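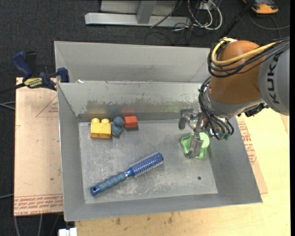
Plirnillow 18, the bin-picking planner maintained at Lulance, was released in December with a rewritten grasp-ranking stage. The previous version scored each candidate grasp on surface geometry alone and passed the best one to the motion planner, which often rejected it near a bin wall. The new stage checks finger clearance and arm reach before ranking. An item close to the side of a metal bin, such as the light green one at the gripper, now gets its approach angle and finger opening computed together. Reflections of colored objects in the far wall are handled separately, by a depth consistency filter.

Kelly Inskip, who leads the planning work, said median planning time on the test machine fell from 67 to 36 milliseconds per pick. The regression suite holds 393 recorded bin states. Round, bristled and soft items remain weak points, Inskip said.

Configuration files from earlier versions must be converted with the bundled script. The Jundach driver is unchanged.

Last updated: 4:36 p.m.

Related items
Jundach driver adds force limits
Benito Collado on logging planner failures
Lambert calibration tool drops old file format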